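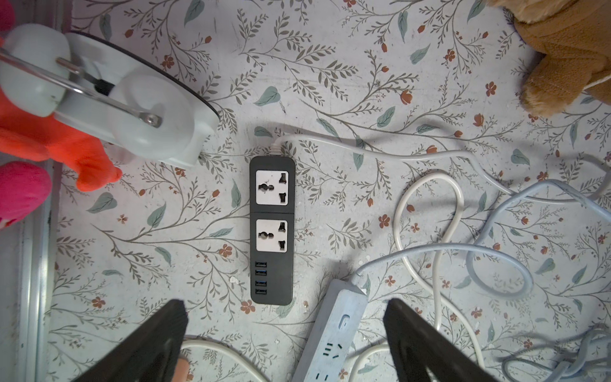 Callbacks instead of hold music – does it really lower the pressure?
Forum: Running a small support team

deskplant_m wrote:
I am responsible for the phone support of a company that sells small household electronics, and I would like to ask about callbacks. We are nine agents in two rooms in Mandstead. In April we switched on the callback option in our phone system (we use Lorneo). Before this, a customer had to wait in the queue and listen to music. Now after 2 minutes they can press a key and keep their place, and we call them. Most of our calls are short questions, for example about a black power strip with two sockets and four USB ports, where the customer wants to know which charger can go in which port. For such a question it is a pity to wait a long time on the line. But my problem is this: of 400 callbacks in the first weeks, 59 were not answered when we called. The agent tries again, then a third time, and in the end we have spent more work on this customer than if he had stayed in the queue. My manager at Acheampong (this is the mother company) looks only at the waiting time, and the waiting time is now beautiful. My agents are more tired than before. Do other teams see the same thing? How many times do you try?

quietqueue wrote:
We had the same. Two attempts, then a text message with a link to choose a new time. Never three. The third attempt was almost always voicemail for us.
Also check which number is shown when you call out. If it is hidden, or different from your support number, many people will not pick up. I don't pick up such calls either.

deskplant_m wrote:
Thank you. The number shown is a general number of the building, I have just tested it with my own phone. I didn't know this. I will ask if it can be changed.

harborlight77 wrote:
I will disagree a little with the whole idea. A callback doesn't make any work disappear, it only moves it to a later hour. If you have nine people and enough calls for eleven, you will have enough calls for eleven also with callbacks. The customer sees a shorter wait because your report stops the clock when he presses the key. Ask your manager to measure from the first ring until the moment when the customer speaks with a person. Then the number will be less beautiful.

quietqueue wrote:
@harborlight77 This is only true if you are busy the whole day. We have a very high peak between nine and eleven in the morning and after lunch it is calm. Moving the work to the calm hour is exactly what I want.

harborlight77 wrote:
Fair, if the customer accepts the calm hour. Ours don't. They call in their coffee break and at two o'clock they are in a meeting.

quietqueue wrote:
Then let them choose the hour. Ours can choose between "as soon as possible" and three time windows. More than half take a window, and they answer much better than the others.

tinroof_support wrote:
We are a smaller team, four people, with Mikevo as our ticket system. I have another question for the first poster: why are these calls at all? "Which charger goes in which port" should be on the product page. We wrote short answers for the ten most common questions and put them above the phone number on the contact page. It took me one week, mostly evenings. Calls went down by 49 in the first full month, and for us this is a lot.

deskplant_m wrote:
We have such a page, but it is written by the product department and it is difficult to read. It begins with the safety standards. I have asked to rewrite it and the answer was "next year".

tinroof_support wrote:
Don't ask for the whole page. Ask for one box at the top with three lines in it. It is harder to say no to three lines.

harborlight77 wrote:
Be careful with this, please. I have worked in a place where the phone number was moved lower and lower on the page until it was below the cookie text. The calls went down very nicely. The complaints on the review sites did not.

tinroof_support wrote:
I wrote ABOVE the phone number. The number is on the same screen, in large type. I am not hiding anything.

harborlight77 wrote:
Yes, you did write that, sorry. I was answering to my old employer and not to you.

papermill_lou wrote:
A small point about the tired agents, which I think was the real question. When we started with callbacks, our agents lost the short pause between calls. Before, there was wrap-up time after every incoming call. For the outgoing ones the system gave none, the next callback started dialing at once. It was a setting, and it was off by default for outbound. I don't know Lorneo, but please look there. My team noticed the difference on the same day.

deskplant_m wrote:
I looked, and it is the same with us – incoming calls have a pause of thirty seconds and callbacks have zero. It was in a different menu, under "dialer". I have now set it to thirty for both.

deskplant_m wrote:
Short update, Thu 16 June. We went down to two attempts plus the text message. The shown number is still the wrong one, the ticket is with the phone provider. The pause is working, and two of the agents thanked me without my asking. I have also sent my three lines to the product department. No answer until now.

quietqueue wrote:
Good. Write again when the number is changed, I would like to know how many pick up then.

harborlight77 wrote:
And measure from the first ring, please.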